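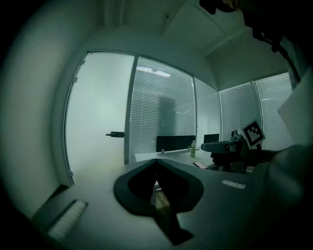 The small office is finally mine to use in the mornings, and I have spent most of a month getting it to the point where I can sit in it for four hours and not want to leave. I said on here in January that I would write up what I did, so this is that. If you came for the bookkeeping posts, skip this one.

A little background. The room is one of the glass-walled ones on the second floor. One wall is plain white, the floor is wood, and the rest is mostly glass with blinds. The door is frosted, in a thin metal frame, with a black lever handle. I rent it from Filipa Marinho, who runs a translation business called Girkeck in the larger office down the hall and had more rooms than people. I have it until one in the afternoon. After that other people use it, and I have to leave it in a state where they can.

I do the accounts for small firms. The work is quiet and full of numbers, and I am on the phone for maybe a quarter of it. So what I needed from the room was fairly simple: light that doesn't give me a headache, less echo, and somewhere to put paper.

The blinds

I started with the blinds. They are white venetian blinds with thin slats, and when I got the room they were gray along the top of every slat. I don't think they had been touched since they were put up.

There are a lot of ways to clean venetian blinds and I tried three. The first was a feather duster, which moved the dust onto the floor and onto me. The second was one of those tools with three soft fingers that you slide over two slats at a time. It works fine on wide slats. On thin ones it catches and bends them, and I put a small kink in one near the bottom that is still there. The third was an old cotton sock worn over my hand, slightly damp, with a drop of dish soap in the bucket. That was the one. You close the blinds nearly flat, wipe left to right, turn them the other way and do it again. It took a whole morning and two pairs of socks.

Do the dry pass first. I skipped it on the first section and got gray paste in the corners by the cords, and had to go back with cotton swabs.

Once they were clean the room was noticeably brighter. That brought up the next problem, which was the lights on the other side of the glass. The neighboring space has its ceiling lights on all day and they come straight through the upper part of the blinds if the slats are tilted the wrong way. With the slats tilted down toward me I get a bright bar just over the top of my monitor. Tilted up, it goes away, and I still get enough light to read by. I went back and forth on this for a week before I thought to move the desk a foot to the left, and then it stopped mattering so much.

The floor

The floor needed very little. I vacuumed with the brush head and then went over it with a flat mop wrung out hard. I asked Filipa what they normally use on it and she didn't know, and neither did the cleaning company, so I stuck to plain water with a capful of a mild wood soap. There were some scuffs by the door from chair wheels. A tennis ball rubbed them off, which I had read somewhere and did not believe.

I put down a rug from Zoëga, the flat-woven kind, mostly for the echo. Glass and a hard floor make a phone call sound like it is coming from a swimming pool. The rug helped some. What helped more was putting a bookcase full of binders against the white wall. I know people buy foam panels for this, and maybe I would have if it were my room all day, but I'm not allowed to put anything on the walls and I had the binders anyway.

A warning about rugs and doors: measure the gap underneath before you buy. I didn't. The first rug was thicker and the door dragged over the edge of it and folded it up every time somebody came in. I took that one home and it is in the hallway now.

The door

People ask about frosted glass, so I will say what it's like. It gives you privacy for anything more than a foot or so from the glass. Somebody walking past sees that a person is in there and can't see what is on the screen, which matters when the screen has somebody's payroll on it. It also lets a good amount of light through. On a dull morning the door is the nicest thing in the room.

What it doesn't do is block sound. I can hear the kitchen, and the kitchen can presumably hear me. I make the sensitive calls early.

The handle squeaked when I moved in. I took a dry lubricant with a straw, put a very short spray in the gap behind the lever, and worked it up and down for a minute. Put a rag under it first. I did the hinges the same day since I had the can out. Fingerprints show on the handle quite badly, and I wipe it when I do the desk.

For cleaning the frosted panel, use less product than you think. Glass cleaner sprayed directly on the rough side leaves blotches that look like grease until they dry, and sometimes after. Spray the cloth, wipe in one direction, and then buff with a dry one. If you aren't sure which side is the rough one, run a fingernail over it.

The paper

This was the part I had been putting off. When I packed up my old desk at home I had 4000 sheets of paper in folders. I know the number because I bought scanning by the sheet from a shop called Korell and that is what the invoice says. Half of it, 2000 sheets, turned out to be past the point where anybody needed it, and it was shredded after scanning. Another 800 were duplicates or printed emails that I could have thrown out before I paid to have them scanned. I would do that step differently.

What was left went into the binders in the bookcase. There are 40 of them, one per client, plus a few boxes of things that don't belong to any client. I use plain white spine labels and print them all in the same font, client name and year only. I used to color code and I gave it up. Every time I ran out of one color I would use another one "for now", and then the system meant nothing.

Loose paper is still my weak point. I keep one tray for things that came in and one for things that need to go out, and by noon there is usually a third pile that isn't in either. The rule I have settled on is that whatever is in the third pile at a quarter to one goes in my bag. It doesn't stay in the room overnight. Some days my bag is heavy.

The desk and chair

The desk is a Bolargate, secondhand, the narrow one. It was the only one I found that would fit between the glass and the bookcase and leave room for the door to open all the way. The drawers stick a little. Rubbing a candle stub along the runners fixed the top one and did nothing for the bottom one, so the bottom one holds things I rarely want.

The chair came with the room. I replaced the wheels with soft ones meant for hard floors. They pull straight out if you turn the chair upside down and put your foot on the base, and the new ones push in. It is a ten minute job. No more scuffs so far.

Packing up at one

Because the room gets used by others in the afternoon, I needed an end-of-morning routine that I would really do. What I do now is unplug the laptop, coil the cable and put it in the top drawer, empty the trays, wipe the desk, push the chair in, and set the blinds halfway open. Cup back to the kitchen. It takes me under ten minutes, and closer to five if the trays were kept up.

I tried leaving a monitor there and it was fine for two weeks. Then I came in and found it turned to face the other way with the cable pulled tight around the leg of the desk. No harm done. I have since put a longer cable on it and marked the back with my name.

Still to do

The kinked slat bothers me more than it should. I've read that you can swap it with one from the very bottom of the blind, where there is usually some spare length, but you have to unthread the cords to do it and I haven't been brave enough. If anyone has done this on the thin kind, leave a comment and tell me how long it took.

I also want a better lamp. The one I have is a clip-on and it slides down slowly over the course of a morning, so I tighten it, and it slides again. And the bottom drawer. I may just take it out and plane the edge in the spring when I can do it outside.

Next post will be back to the usual, mileage logs and how to keep one without hating it.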